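Folding demos with handheld grippers - how fussy do I need to be?
Posted by Iara Olivares in Teaching by Demonstration
246 views

I've been recording cloth demos for the Basus arm since July. No leader arm, no headset, just a gripper in each hand and a garment on the padded table. The arm learns from what the grippers did, or that's the theory.

My trouble is the start. Every demo begins with the thing in a heap, and I never pick it up the same way twice. Sometimes I go for a corner, sometimes I poke at the middle until a corner shows itself, and sometimes I lose my temper and shake it.

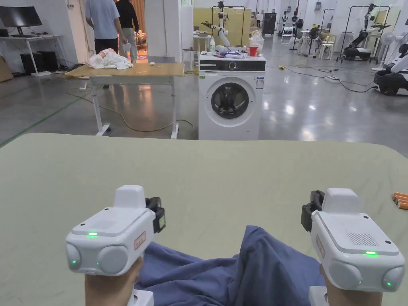
The policy I trained on the first 201 demos has learned all three, including the temper. It pinches the cloth, lets go, pinches it again 2 cm to the left and carries on like that until I hit stop. Folding from flat is fine. Should I script my opening move, or keep the variety and record more? I'd also like to know if people throw out the fumbled ones or keep them.

Horacio Echeverría
Script it. Pick one opening and stick to it until you're sick of the sight of it. Mine is: right gripper takes the highest fold, lift straight up, left gripper takes whatever hangs lowest, then pull apart. It's ugly and a person would never do laundry that way, but the heap can look however it likes and the decision stays the same. Vary the cloth, the colour, where you drop it. Don't vary yourself.

Two other things. Slow down at the moment you close the jaws, and leave a clear pause before you lift. If you snatch, the recording has hardly anything in it between "open" and "gone", and the arm will try to lift air. And keep the grippers in view of whatever is on your head. I did a whole Monday with my left hand down by my hip and had to bin the lot.

Fumbles: keep the ones where you recovered, cut the ones where you gave up and started over.

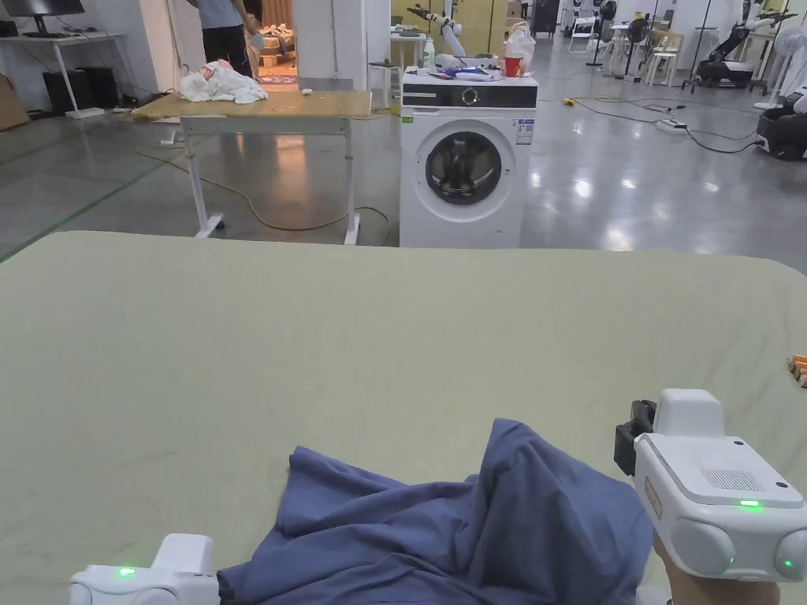
Agustina Saavedra reckons the scripted opening only gets you so far, and that seven fumbles with a clean recovery taught her arm more than a week of perfect folds. I'm half convinced. I'd still get the boring version working first.

Gaëtan Poulain
have you tried towels? towels are easier

Iara Olivares
I have tried towels, Gaëtan. The arm is very good at towels. Horacio, I'll redo the openings your way and split the old set by which pickup I used. The shaking ones are going in the bin.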